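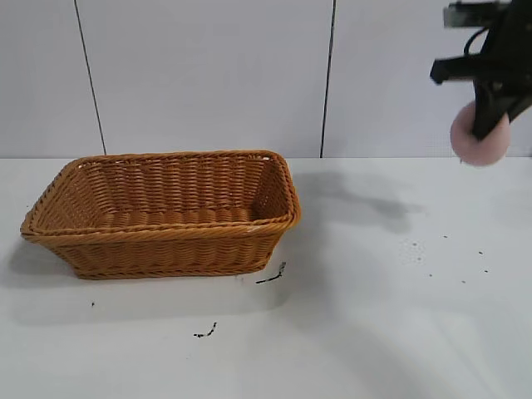
Fig. 1. Rectangular woven basket with a twisted rim, and a round pink sponge.

Kinsella Home Skills, Handout 3
Small Woven Goods: Looking Them Over and Washing Them

Welcome back, everyone, and thank you for bringing in such a wonderful heap of baskets last time (the bread trays count, and so does the hamper lid). We ran out of time before we got to the washing, so I've put the whole of it down here and you can read it at your own pace before Saturday.

Before you wash

Start with the material. Plenty of baskets in the tan and orange range are made of rattan, and plenty of others are made of plastic strands twisted to look just like it, and from across a table I often can't tell which I'm looking at. I wouldn't like to swear to the one in Fig. 1 without having it in my hands. Turn your basket over and find a strand end, usually tucked in near the base. A plant fiber looks stringy where it was cut, while plastic tends to have a clean, smooth end. If you're still unsure, treat it as rattan and go easy on the water.

Next, run a finger slowly along the rim. On a basket like ours the rim is thicker than the walls and braided, and it takes all the wear from being picked up and put down. You're feeling for anything that lifts or pokes. A loose strand should be tucked back in and left alone until the glue session, please – I know it's tempting to snip it, but one snipped strand can let go of a good many neighbors.

Look at the color as well. A rim can be a shade darker than the walls on a perfectly clean basket, so don't go scrubbing at it hoping it will match.

Washing

Shake the basket out over newspaper first, then brush along the rows with a dry brush. Go with the twist of the strands, from one end of the wall to the other. Crumbs love the corners of the floor, and the floor is the part we all forget, sitting down there in the shade of the walls, so tip the basket toward a window and have a proper look.

Mix a little dish soap into a bowl of lukewarm water. Dip your sponge and squeeze it until it stops dripping, and then squeeze it once more for me. A round sponge is nice for the long walls, but you'll want to fold it or pinch an edge for the corners. Any soft one will do, and the color is up to you!

Wipe the inside walls first, then the floor, then the outside, and finish with the rim. Rinse the sponge and go over everything again with plain water. Plastic weave can be rinsed under the tap if you like. Rattan should never be left to soak.

Drying

Stand the basket on its side on a towel, away from the radiator, and give it 12 hours. Turn it once if you remember. If the base has gone a little out of shape, set it flat while it's still damp and press the corners down gently with your hands.

For Saturday

Bring one basket, one sponge, an old towel and a soft brush. We're in the Tremero room again, with the long tables. Spare brushes are in drawer 23, and please put them back bristles up.

Read ahead to the part on lining a basket with cloth, if you have the time. We'll be cutting the cotton in March.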